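4.2 Placing the router in the home

We came to the question of placement a little sideways. The first round of visits in Drundport was meant to be about data plans, and it was only when people kept walking us down the hall to show us the one good corner of the house that we saw how much of their day was organised around the signal. Of the 25 households that stayed with us through to May, almost all had left the router wherever the installer had put it, which in Drundport usually means the front room, beside the old phone socket, and in Hescombe the garage.

We asked each household to keep a diary for 48 hours, noting any dropout they noticed and what they were doing when it happened. We then moved the router to a more central spot, with the family's blessing and a good long cable, and asked them to keep the diary again. The neighbourhoods differ in ways that matter for this, Hescombe having a great many double brick walls, and we would caution our colleagues against reading the two sets of diaries as one.
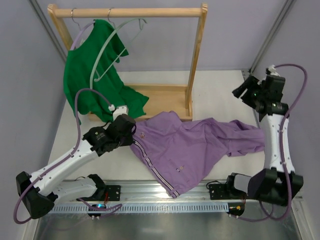
Figure 3. Clothes rack with two hangers and a green short-sleeved shirt, and a lavender-purple jacket on the tabletop.

Giuliana Arango felt we had made too much of walls and too little of the neighbours' networks, and told us that in her own flat in Usuga the trouble came every evening at 5 and was gone by bedtime, wherever she put the box. We have taken her point to heart. The evening entries are treated separately in section 4.3, along with the 3 households that changed channel partway through the diary.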